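Waiting on the Other Arm

Two robot arms on one table can spend a lot of their day standing still. One reaches, the other waits. Then they swap. The usual reason is a lock in the software: the table is cut into zones, and whichever arm asks first owns the zone until it is done.

Skandusard, a small firm that writes planning software for two-arm work cells, has spent the past year trying to get rid of that lock. Its planner is called Maleck. It treats both arms as one machine with one set of joints and plans a single path for all of them. If the left arm is holding a cup on its side, the right arm's path is worked out with the cup, the fingers around it and the left wrist already counted as solid objects.
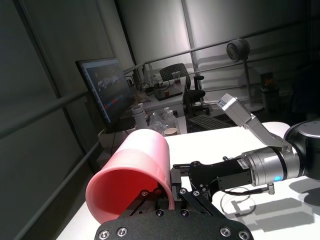 The trouble with planning this way has always been time. Doubling the number of joints makes the search far more than twice as hard, and early versions of Maleck took 41 seconds to find a path for a simple handoff. The current one takes 2. Most of the gain came from a change in the order of the work. Maleck first plans each arm as if the other were not there, then looks for the moments where the two paths would meet, and only searches the full problem for those moments. The rest of the motion is kept as it was.

Held objects are a second problem. A cup changes the shape of the arm that carries it, and the planner has to know how far it sticks out and at what angle. Maleck takes this from a separate perception module, Ankrah, which fits a basic shape to whatever is between the fingers. For a cup, a cylinder is good enough. Ankrah then adds a margin of 9 millimeters all the way around, and the margin can be set by the user for each object.
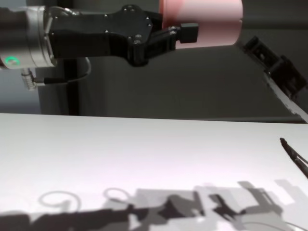
Cables are handled less well. They hang, swing and change shape as the wrist turns, and modeling them properly would cost more time than the planner has. Skandusard's answer is to wrap the space under each wrist in a fixed box and keep the other arm out of it. The box is bigger than it needs to be in most poses. It rules out some paths that would be perfectly safe, and the firm's own release notes list this as a known limit.

There is also the question of what to do when the plan and the real arms drift apart. Maleck checks joint positions against the plan as the arms move. If one falls behind, the other is slowed to match, so the spacing between them holds. In the September release this check was moved out of the planner and into the controller, where it runs without waiting for the next planning cycle.

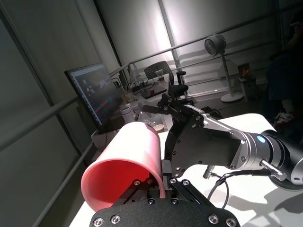
Kumton, which builds packing cells and tested the release on 23 of them, said that the slowdown rule was the part its operators noticed first, and that they would like it to be easier to see on screen which arm is holding the other back. It also asked for a tighter box around the cables. Skandusard has put the display change on its list for the next version. The cable box will stay as it is for now.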